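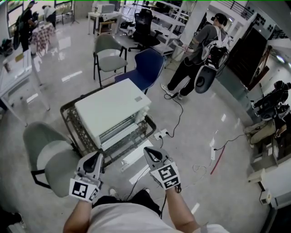
Visit to the Orgate bakery school open day

In July I went to the open day of the baking school at Orgate. I live 42 kilometres away, in Storkard, and I had wanted to see this school for a long time, as I bake bread at home and sometimes think of taking the evening course. I write down my impressions for the readers of our small baking page, because several of you asked me how it was.

How to get there

I took the train at 8.15 and then the bus, line 5, which stops in front of the gate. If you come by car, please note that the car park is behind the building and the entrance to it is badly signed. I saw two cars go past it and turn at the petrol station. The entry was free, but for the tasting one had to buy a small card at the door. The lady at the desk gave me a plan of the rooms and a pencil, and the pencil was very useful later.

The flour store

The first part of the tour was the flour store on the ground floor. It is a cool room with a low ceiling, and the sacks stand on pallets away from the wall. Our guide was a teacher of the second year. She let us put our hands into four bowls of flour and guess which one was rye. I was wrong, and so was the man next to me who said he had worked in a mill!

Most of the wheat flour comes from Coşkun, a family mill on the other side of the river. They mill in small amounts and deliver every second week. The guide explained that the students have to learn to work with a flour that is not always the same. One delivery drinks more water, the next one less, and the recipe on the wall must be corrected each time. At home I always blamed my scale for this.

The dough room

Then we went up to the dough room. It was warm there and smelled of yeast and a little of apples, which came from the sourdough. The school keeps its sourdough in a tall crock with a cloth on it. The starter has a name, Flidora, and it is written on the crock with a marker pen. It is 34 years old, so it is older than most of the students. Every pupil takes a part of it home at the end of the course.

The students showed us how to fold a very soft dough. They wet their hands, lift one side, let it hang for a moment and lay it over. I had always used too much flour on the table for this, and now I understand why my loaves were dry inside. One girl let me try. She was patient, and my dough stuck only to one hand.

The small ovens and the large one

What interested me the most was the question of ovens. The large deck oven of the school is from another time and takes 91 loaves at once. It has a stone floor, and it needs the whole morning to become evenly hot. But the teachers also want the students to bake in small ovens, such as people have in their kitchens, because many visitors of the evening course will never own anything else.

The advice for small ovens was the best part of the day for me, so I repeat it as I wrote it down. Heat the oven longer than the lamp says. Put an upside-down tray in it from the start, and slide the loaf on this tray. Bake a smaller loaf than the recipe wants, so that the top does not come too near to the heat. Turn the bread once, after the crust has begun to colour, and do it quickly. For steam they use a small metal cup with boiling water in the corner, and they take it out when half of the time is over.

The tasting

At midday there was the tasting in the yard. My card was good for five pieces. I took the rye with caraway, a white loaf with potato, a seeded roll, a flat bread with onions and a sweet plait. The potato loaf was the best, soft and a little salty. The rye I found too sour, but the people at my table liked it and went for more. Coffee was served from a big can and it was rather weak.

What I did not like

The groups were too large in the dough room, and from the back I could hear almost nothing. Also the sheets with the recipes were finished before noon. I was told they will be sent to all who left an address, but until today I have not received mine.

The evening course

It begins in autumn and runs on ten evenings. Flour is included in the price, but one has to bring an apron and two cloths. The last bus to the station leaves at 21.40, and the lessons end at 21.30, so those who come by train should ask to leave a few minutes earlier. I have put my name on the list.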